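Robot Club Bench Tips, Dremthorpe workshop page
Updated October 25, 2022

Pouring practice

Use colored water. Clear water in a clear beaker on a white table is a fine way to lose an afternoon. Food coloring costs almost nothing and gets on everything, so wear the bad shirt.

Start the pour low. Danjuma Uzor's team spent most of August pouring from a heroic height and mopping from a humble one. Bring the cup in close to the rim, then tilt.

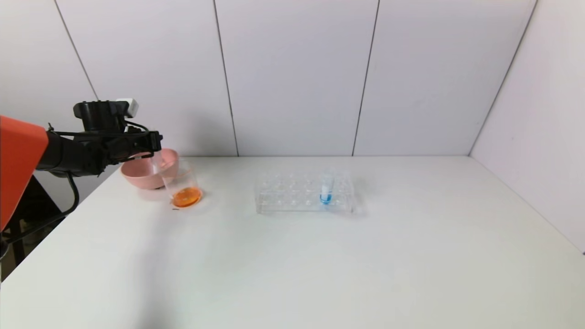

Cup in the gripper, orange in the beaker, blue in the rack.

Close the fingers slowly on plastic cups. They dent, and a dented cup pours wherever it likes. We bought a sleeve of 400 and I have stopped feeling rich.

Keep cables out of the pouring side. Check at full reach too - a cable that behaves at home may not behave abroad.

Wipe the table between runs with plain water and a lint-free cloth. Jonatan Blomqvist swears by vinegar. The room smelled like pickles for 13 days.

Label your program before you go home. "final_new_2" is not a label. Tubes go back in the drawer, caps on, blue ones too.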